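The latch fault, and what I should have caught

I spent most of last week on a fault that should have taken an hour. I am writing it up while I still remember the order of things, mostly for Vega Prieto, who takes over the laundry task after me, and for anyone else who has to make a robot share a room with a front loader.

The task is simple on paper. The washer door is open, the basket is on the floor, the robot takes the item out of the basket, puts it in the drum and closes the door. We run it on Skisollow, our two-armed setup, with the Tudari task software on top. We had 1072 logged attempts before any of this started, and nothing in them worried me.

On Monday the left arm stopped halfway through closing the door and threw an overcurrent fault. I cleared it and ran it again. Same fault, same spot. I put my hand on the door and pushed, and it would not close for me either. The hook on the door was sitting slightly crooked. The arm had been pushing on it that way for some time before the current limit caught it.

My first guess was the wrist motor. I pulled the logs, compared them with the right arm, and found nothing. I swapped the cable anyway. That cost me the afternoon. Jessie MacLeish asked me whether I had looked at the force traces from earlier runs, and I had not, because those runs were all marked as successes.

They were marked wrong. Our success check only asked whether the door angle was within 2 degrees of shut. A door resting against the latch passes that check. The machine was never asked to start a cycle, so no one noticed that the door was not catching. In the last 20 runs before the fault, the closing force went up almost every time. The controller was doing what I had told it to do, which was push harder until the angle looked right.

The other half of the problem was opening. The notice on the front of the washer says to wait one to two minutes before opening the door, and not to force it while the machine is running. I had read it the day the machine came in. Then I wrote an opening routine that waited 7 seconds and pulled. When we were testing with short cycles in December, the lock was still engaged on some of those pulls. I think that is where the hook started to bend, though I can't prove it from the logs.

No one was hurt and the arms are fine. But the force limit on the door move was set well above what I would accept with a person standing next to it, and people do stand next to it. That part bothers me more than the latch.

Changes so far:

The door routine now has its own force limit, much lower than the general one. If it hits the limit it backs off and stops. It does not retry.

Success means the latch clicked and the machine reports the door as locked. Angle alone counts for nothing.

The wait before opening is a full two minutes after the end of a cycle. It makes the runs slow and I don't care.

Any upward trend in closing force gets flagged, even when every run passes.

The replacement hook came from Gillies and took ten minutes to fit. Loading is back on, with the teddy bear as the test item. Door closing stays off until the new limit has been checked with a gauge.

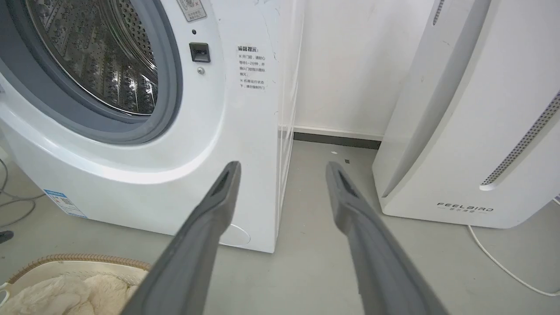
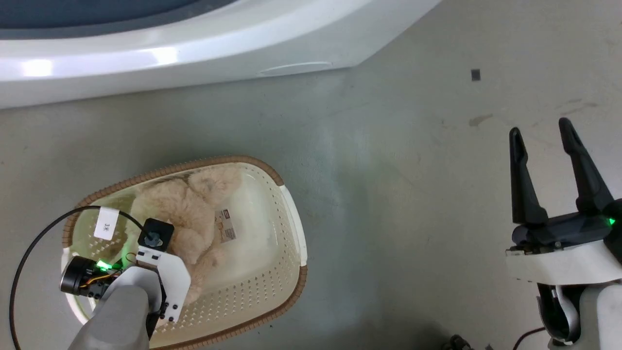
The washer and the basket during the loading work.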